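Old office PCs: fix or dump?
Home Computing > Repairs and Upgrades

wendex_fan
I've got an old Dell tower open and I'm torn. My cousin wants a computer for homework and email, and I keep thinking a used processor and some memory would get her there for 40 bucks. Am I nuts? 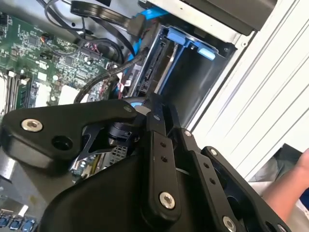

Adebisi: Not nuts, but price the power bill too. Those old towers run all day and a used laptop sips by comparison.

wendex_fan
She'd have it on 2 hours a night, so I'm not losing sleep over that. What bugs me is the memory. Local shop wants more for used sticks than I paid for my chair.
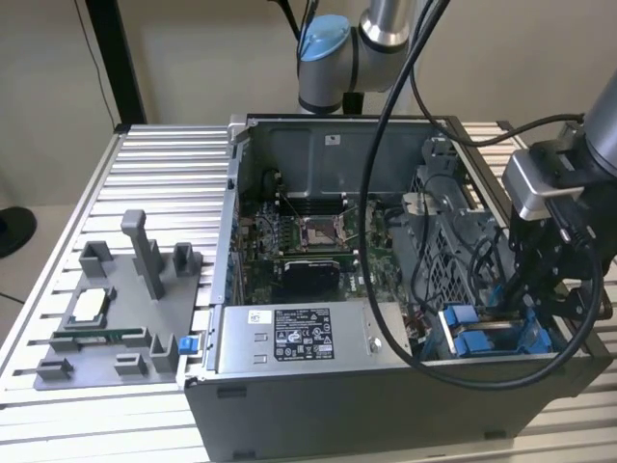
Anyway, I also need to pick an operating system. I'd go with Linux, but she has one school program that wants Windows, and her mom will be calling me every time it updates.

arnance
Go Linux and don't look back. My dad has used it for six years and he still double-clicks everything.

Adebisi
Disagree! If school says Windows, give the kid Windows. You don't want to be tech support at 11 pm in March with a paper due.

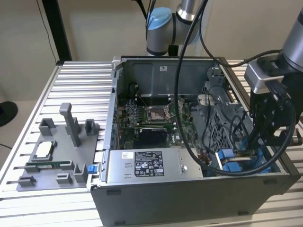 Tamunoemi Dauda
Moderator
Posts: 481

Keep it friendly, folks. My two cents: buy the memory as a matched pair and check the board's manual before you order a chip. I skipped that once and ended up with a very expensive coaster.
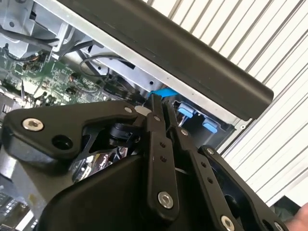 Buying Used

aden
I'd skip local shops and look for office clear-outs. You can get a whole second tower for parts (I did, still have the box in my hallway, my wife loves it).

wendex_fan
Ok, manual first, then parts. Still not sold on Linux, sorry arnance.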